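유스트포트, 회의 및 공용 공간용 목재 탁자 제품군 ‘태드니스’ 공급 개시
밝은 색조의 나뭇결 상판 적용, 공공 열람실과 교육 시설에 우선 공급

2018년 2월 20일

공용 가구 전문 기업 유스트포트(Ustport)는 회의실, 열람실, 교육 시설 등 여러 사람이 함께 사용하는 공간을 위한 목재 탁자 제품군 ‘태드니스(Tadness)’의 정식 공급을 시작한다고 밝혔다. 태드니스는 유스트포트가 설계와 조립을 맡고, 상판 가공은 협력사 미할리크(Michalík)가 담당하는 공동 개발 제품이다. 초도 물량은 423대이며, 전량 헤비틀리(Hevitley) 지역의 공공 시설에 배치된다.

이번 제품군은 기존 공용 탁자에 대한 이용자 의견 조사를 바탕으로 기획되었다. 유스트포트는 헤비틀리 지역 시설 이용자를 대상으로 의견을 접수하여 총 3459건의 응답을 확보하였으며, 이 가운데 상판의 색상과 표면 상태에 관한 의견이 가장 큰 비중을 차지하였다. 어두운 색 상판은 실내가 좁아 보이고 종이 문서와의 명암 차이가 커서 장시간 열람 시 눈이 피로하다는 지적이 많았다. 무늬가 전혀 없는 단색 상판에 대해서는 작은 흠집과 얼룩이 쉽게 드러난다는 의견이 접수되었다.

유스트포트와 미할리크는 이러한 의견을 반영하여 밝은 금빛을 띠는 옅은 색 상판을 기본 사양으로 채택하였다. 상판 표면에는 단풍나무와 비슷한 느낌의 결이 완만한 물결 모양으로 이어지며, 크림빛이 도는 베이지색과 그보다 조금 짙은 황갈색이 번갈아 나타난다. 결의 간격은 일정하지 않아 촘촘한 부분과 넓게 퍼지는 부분이 한 상판 안에 함께 자리한다. 양사는 결의 방향을 대체로 가로로 맞추는 것을 원칙으로 하되, 판재마다 나타나는 자연스러운 기울기는 그대로 두기로 하였다.

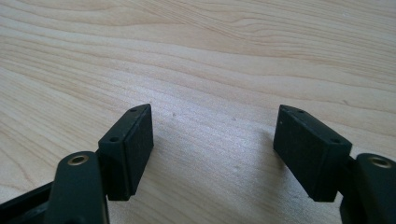 상판의 결을 그대로 살리기로 한 결정에 대해 즈지스와프 비엘레츠카(Zdzisław Bielecka)는 여러 대의 탁자를 이어 붙였을 때 무늬가 정확히 맞지 않는 점을 염려하는 의견이 있었으나, 시범 배치 기간에 이를 불편으로 꼽은 이용자는 드물었다고 전했다. 이어 열람실 탁자는 하루 종일 책과 서류, 팔꿈치가 닿는 가구인 만큼 처음 놓인 날의 모습보다 몇 해 뒤의 모습을 기준으로 판단해야 한다고 덧붙였다.

시범 배치는 지난 1월 헤비틀리 지역의 시설 여섯 곳에서 진행되었다. 각 시설은 기존 탁자의 일부를 태드니스로 교체한 뒤 평소와 같은 방식으로 운영하였으며, 유스트포트는 시설 담당자와 이용자로부터 302건의 사용 의견을 추가로 접수하였다. 모서리의 촉감과 상판의 밝기에 대해서는 대체로 긍정적인 평가가 있었다. 반면 일부 좌석에서는 천장 조명이 상판에 반사되어 결이 희게 흐려 보이고 인쇄물을 읽을 때 거슬린다는 의견도 제기되었다.

유스트포트는 조명 반사에 관한 의견을 검토하여 표면 마감의 광택을 한 단계 낮춘 저광택 사양을 추가하였다. 저광택 사양은 조명 바로 아래나 창가에 탁자를 두어야 하는 시설에 권장되며, 기본 사양과 동일한 가격으로 공급된다. 두 사양의 상판 색상과 결의 방향은 같으나 빛을 받는 각도에 따라 색감이 다소 다르게 느껴질 수 있으므로, 한 공간 안에서는 가급적 한 가지 사양으로 통일할 것을 안내하고 있다.

태드니스는 4인용 직사각형, 6인용 직사각형, 벽면 부착형의 세 가지 형태로 제공된다. 직사각형 제품은 긴 변끼리 또는 짧은 변끼리 연결할 수 있도록 같은 높이로 제작되며, 연결용 철물은 별도로 주문할 수 있다. 벽면 부착형은 복도와 대기 공간 등 폭이 좁은 장소에서의 사용을 고려한 것으로, 설치 전 벽체 상태에 대한 확인이 필요하다. 상판만을 따로 교체하는 것도 가능하며, 이 경우 기존 하부 구조를 계속 사용할 수 있다.

관리 방법에 관한 안내서도 제품과 함께 배포된다. 평상시에는 부드러운 천에 물을 적셔 충분히 짠 다음 결 방향을 따라 닦고, 곧바로 마른 천으로 물기를 제거하면 된다. 연마제가 포함된 세정제와 거친 수세미는 사용하지 않아야 한다. 뜨거운 용기는 받침 위에 올려놓아야 하며, 직사광선이 오래 드는 자리에서는 탁상용 물품의 위치를 주기적으로 바꾸어 상판의 색이 고르게 변하도록 할 것을 권한다. 접착테이프를 장기간 부착해 두는 경우 제거 과정에서 마감이 손상될 수 있다.

초도 물량은 시설별 협의를 거쳐 순차적으로 설치된다. 열람실과 교육 시설이 우선 대상이며, 회의실과 대기 공간은 그다음 순서로 진행된다. 설치 작업은 이용 시간 이후에 이루어지는 것을 원칙으로 하고, 교체된 기존 탁자 가운데 상태가 양호한 것은 각 시설의 요청에 따라 보관하거나 다른 공간으로 옮긴다. 설치를 마친 시설에는 상판의 수평과 연결 부위를 다시 확인하기 위한 사후 점검이 제공된다.

유스트포트와 미할리크는 이번 공급 이후에도 이용자 의견을 계속 접수하여 다음 생산분의 사양에 반영할 계획이다. 현재 원형 탁자와 어린이용 높이의 탁자에 대한 요청이 들어와 있으며, 두 제품의 출시 여부와 시기는 정해지지 않았다.

제품 견본은 유스트포트 헤비틀리 전시장에서 확인할 수 있다. 전시장에는 기본 사양과 저광택 사양의 상판 견본이 나란히 비치되어 있으며, 단체 방문을 희망하는 기관은 사전에 방문 일정을 협의하여야 한다. 상판 견본의 대여와 공급 일정에 관한 문의는 유스트포트 공용가구사업부에서 접수한다.

자료 제공: 유스트포트 홍보실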